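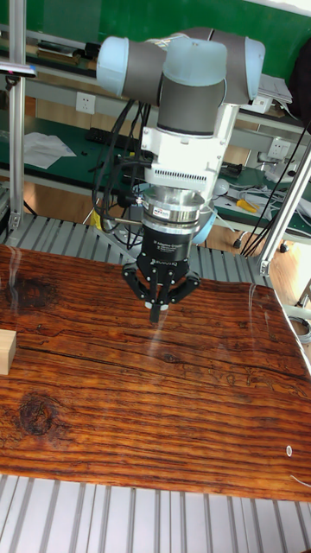

Reducing Paper Waste in a Shared Print Room
Project report, second semester

1. Background
The print room on the ground floor is used by three departments. Students send jobs from their laptops through a program called Studico and collect them at one of 2 printers. Many jobs are never collected. They sit in the tray until the end of the day and then go in the recycling bin.

Our group wanted to find out how much paper is lost this way and whether a small change in the settings could lower it.

2. Method
We collected the leftover sheets every evening at closing time for four weeks in November and counted them by hand. Cover sheets were counted separately. After that we asked the print office to turn on held printing, where a job only starts when the student enters a code at the printer. We then counted for another four weeks.

We also gave a short survey to 30 students. The questions were about why they leave jobs behind and whether they print on both sides.

3. Results
In the first period we collected over 3,000 sheets. In the second period the number was 1,994. Most of what was left in the second period was cover sheets, which Studico adds by default – we did not know this when we started.
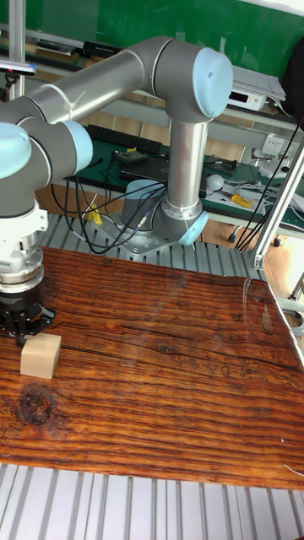 The survey answers were fairly even. The most common reason for leaving a job was sending it twice by mistake, usually when the first one was slow to show up in the queue. Some students said they did not know which printer their job had gone to. A few said they found a typing error and printed again.

4. Problems
The second period ran into December, when fewer people were on campus, so the two numbers can't be compared directly. One evening count was also missed in the second period. The Bradex printer was out of toner for two days and all jobs went to the other one.

5. Suggestions
Held printing should stay on. Cover sheets should be off unless the student asks for one. We would also like a sign with the printer names on the wall by the door.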